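Aidan Ó Flaithearta
7/2/24

1/ Can a machine do kitchen chores yet? Short answer: some of them, slowly, if you set the bench up for it. Longer answer follows.

2/ Dishwashers and bread makers don't count. Those are closed boxes. I mean open-bench work, where the thing being handled can roll, spill or end up behind something else.

3/ Dry goods are a good test. A bean is small, hard and smooth. A pile of them changes shape every time you touch it, so any plan made before the scoop is wrong after it.

4/ Mung beans, a bowl, a jar, a measuring spoon. Gloves and VR controllers on the human side.
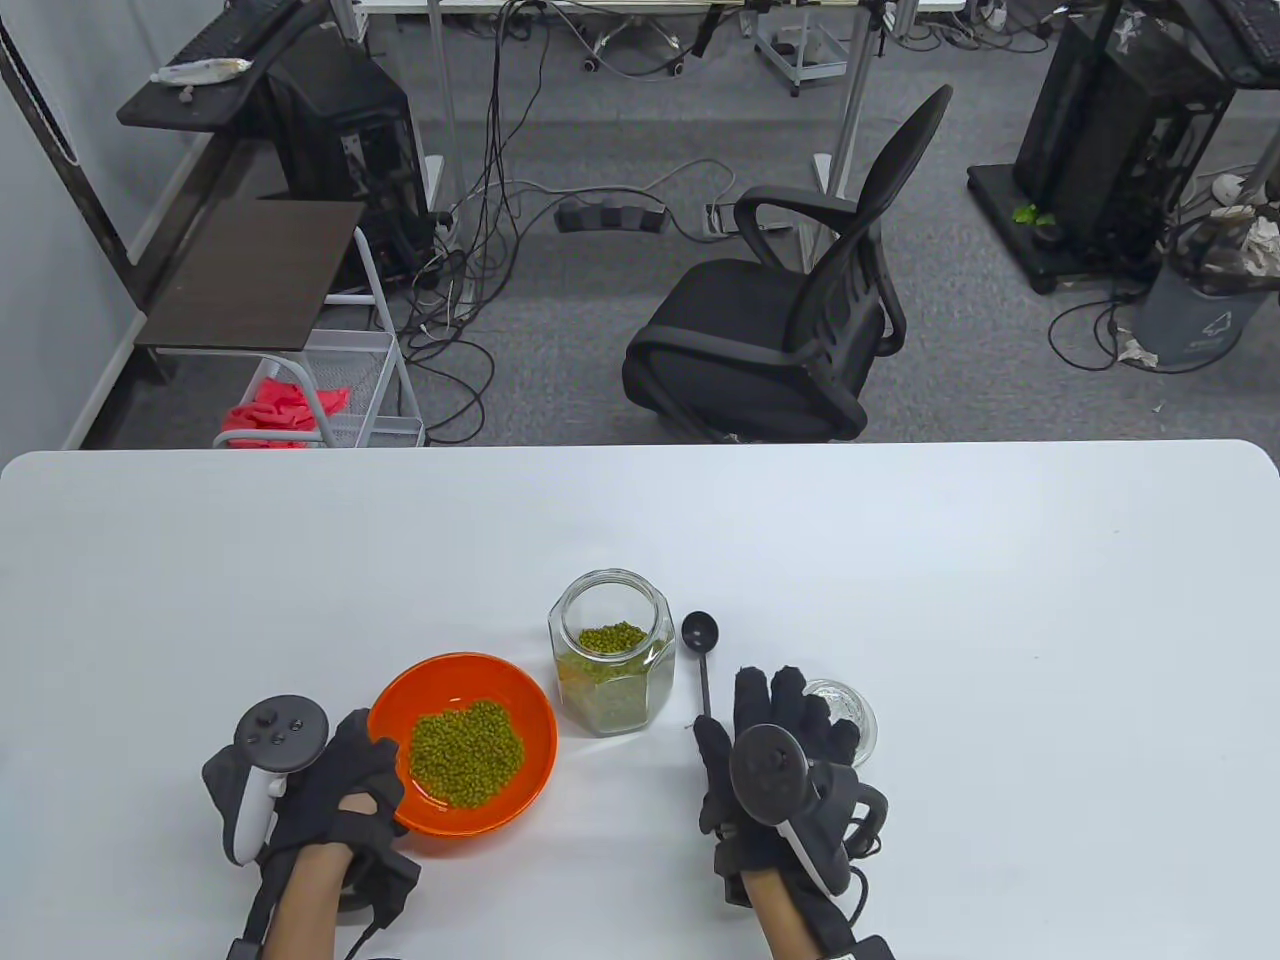 5/ Clear glass is its own problem. Depth sensors tend to see through it or get nothing back. The orange bowl is far kinder to them. If you're choosing containers for a robot, choose colour.

6/ The spoon is worse than the beans. A thin, slender handle leaves very little to grip. People tip it up with a fingernail and don't notice doing it.

7/ My bar for "can do the chore": 90 clean transfers in a row, with no one resetting the bench. I have yet to see a home machine get there.

8/ Shop floors are further along. Same part, same tray, same light. Fix those and the job gets much easier. Kitchens fix none of them.

9/ Next up in August: folding tea towels. Expectations low.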